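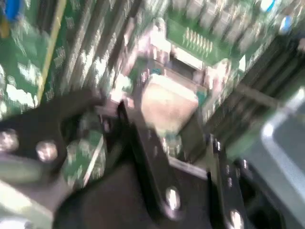

Chapter 6
Closing the Loop: Software for Contact and Near-Contact Work

What you should know already: frames and transforms (Chapter 2), the pinhole camera (Chapter 3), joint-space and Cartesian motion (Chapter 5). If you skipped the exercises on hand-eye calibration, go back and do them now. Everything here leans on that one matrix.

6.1 The last few millimetres

Up to this point our robots have moved through free air. We gave the planner a start and a goal, it found a path, and the controller followed it. If the arm finished a millimetre to the left of where we wanted it, we drew a slightly worse graph and went on with our day.

Now we want to take a processor out of a computer and put one back in, and a millimetre is enormous. The part has to go down flat and square, the right way round, into a space made to fit it. All about it are things that must be left alone: memory slots, capacitors, thin metal levers, cables that droop wherever they like. I find this the most exciting part of the whole subject, because every piece of software we have built so far has to work at the same moment, and each one finds out how good its neighbours really are.

Here is the question that will keep us busy for the rest of the chapter. A program knows three kinds of thing about where a part is: what the model says, what the camera says, and what the arm's own joints say. They never quite agree. Which one should the robot listen to, and when should it change its mind?

6.2 A running example

We shall use one task throughout, the processor swap, and one program, a small task runner called Drodier. It was written for teaching by Noelia Cordero and Eduardo Sampaio during a summer school in Bragança, and it is short enough to read over a weekend: 1,577 lines, of which 923 are the runner itself and the rest are tests and settings. Please do read it! Students who treat the code as a sealed box tend to get stuck at Section 6.5, and those who have poked about in it tend to enjoy themselves.

Drodier splits the swap into stages. In the order they run, they are approach, look, align, descend, grip and lift, and the same six names come back when the part goes down again, with "release" in place of "grip". Each stage is a plain function. It takes the present estimate of the world, sends commands, and returns a new estimate along with one of three words: done, retry or stop.

That returned estimate matters a great deal. A beginner's program usually has one pose for the socket, measured at the start and trusted to the end. Drodier carries a pose and a measure of how unsure it is, and every stage is allowed to change both. Looking makes the uncertainty smaller. Moving makes it grow a little. Gripping changes it in an odd, lopsided way, which we work through in Section 6.4: two fingers closing on a part tell you a lot about where it lies across the fingers and very little about where it lies along them.

6.3 Looking while moving

A camera at the wrist is a wonderful thing. It goes where the hand goes, so the view gets more detailed just as the work gets finer. It also shakes when the hand shakes, and it sweeps across the board whenever the hand sweeps. During a fast approach, a row of slots turns into stripes and the lettering on a chip melts away completely.

The first cure most people try is to throw those frames away. Measure how sharp each image is, set a threshold, and keep whatever passes. It works, and you should build it first, since it takes an afternoon and gives you something to compare with. Its weakness is that the robot goes blind exactly when it is moving fastest, then wakes up near the board with old information.

The better cure uses something we already have. The controller knows the joint speeds at the moment the shutter opened. From those and the camera's calibration we can work out the direction of the blur in the image, and how long it should be. An edge that runs along the blur is still perfectly usable, while an edge that runs across it has been smeared. So we keep the frame and weigh its edges differently – a smeared edge gets a small say and a clean one gets a large say. The filter in Drodier does this in a single loop, which you will find at line 751.

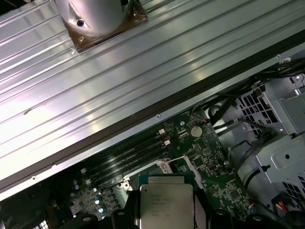 Ridged and shiny metal brings a second sort of trouble. A highlight is not fixed to the surface it seems to sit on. Move the camera and the highlight slides, so a tracker that has locked on to it will report, with great confidence, that the panel is moving. The test is simple and rather lovely: take the motion the arm says it made, predict where every tracked point ought to be in the next image, and drop the points that wander off on their own.

There is one more thing to notice before we write any code. Once the gripper holds the part, the fingers hide some of what we would most like to see. The contacts underneath the processor are out of sight for the whole descent, and much of the socket may be too. The program must therefore look early, remember well, and choose its landmarks from whatever stays in view. Memory slots are a fine choice, being long, straight and firmly attached to the board. Cables are a poor one.

Try it yourself

6.1 Load the Kotcombe recording that comes with Drodier and run the approach stage with blur weighting switched off, then on. Plot the pose uncertainty against time for both runs on the same axes. Where do the two curves part company?

6.2 Change the align stage so that it returns "retry" at most twice before "stop". What must it do to the estimate before each retry, and what goes wrong if it does nothing?

6.3 (Harder.) Suppose the clock on the camera runs 20 milliseconds behind the clock on the controller. Work out on paper what this does to the predicted blur when the arm moves at constant speed, and again while it is braking. Then add the delay in the settings file and check your answer.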